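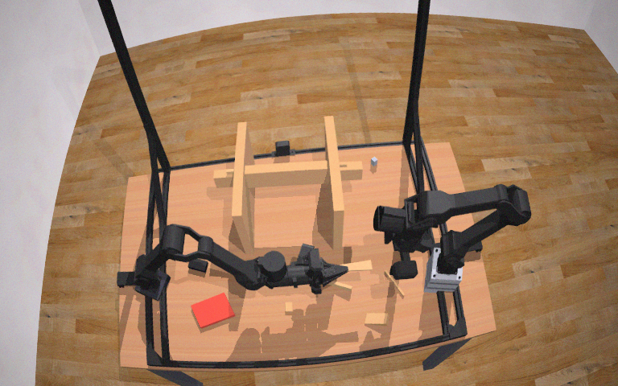 Parquet in mixed honey, tan and brown tones, laid on the diagonal.

Flooring firm Korel is to close its Valtlow showroom at the end of June, with 25 jobs moving to the Varnine warehouse. Staff told on June 16, 2025. No redundancies planned, the company says.

Rent on the Lacson Road site has gone up twice in 4 years. Online orders now make up most sales, mainly parquet and oak plank.

Customers with deposits down will not lose out. Orders already placed will be deliverd as normal, samples can be posted free. Clearance sale starts this week, 200 packs of parquet marked down, no returns on sale stock.

The council has yet to recieve any plans for the building.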